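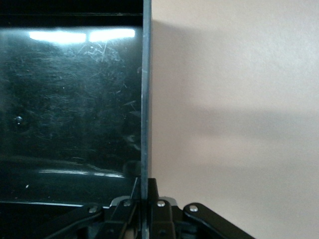 **When does registration open for the Junden Junior Snowboard Series?**
Registration opens in September and stays open until all 376 places are filled.

JUNDEN -- The Junden Junior Snowboard Series will return this winter with 3 stops and a new halfpipe division for riders 12 to 17, organizers said. The stops are Trumell, Karton and Junden, in that order.

Last season's series had slopestyle only. Riders may now enter one or both divisions for a single fee. Each will get two judged runs per stop, with the better score counting toward the season standings.

"We had parents asking for a halfpipe contest every year, and the pipe at Karton is finally long enough to hold one," said series director Shuk-fan Peng. "First-timers will ride in the morning, so they aren't waiting behind the older kids." 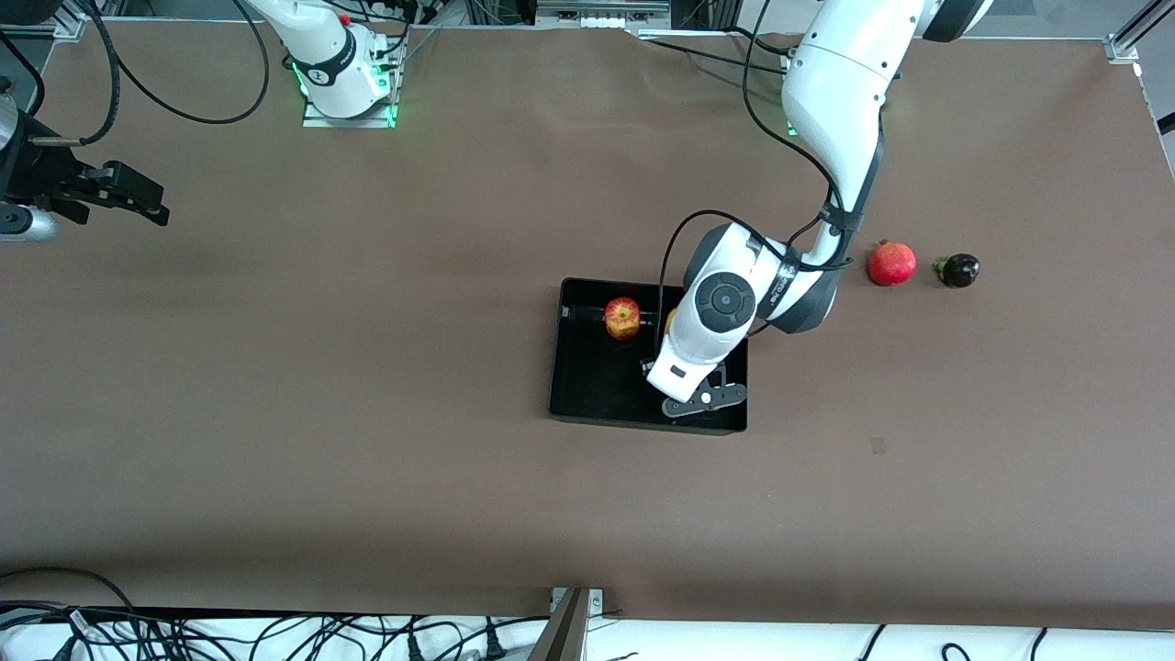
*An apple in a black tray on a brown tabletop.*

Helmets are required in all divisions, including during practice. Bib pickup starts at 7:30 a.m. at each stop, and the course closes for inspection at 8:45 a.m.

The series has also set aside 42 reduced-fee places. The Ahuja Fund will cover half the entry cost for those riders. Families can apply on the regular registration form.

Media contact: Shuk-fan Peng, Junden Junior Snowboard Series

###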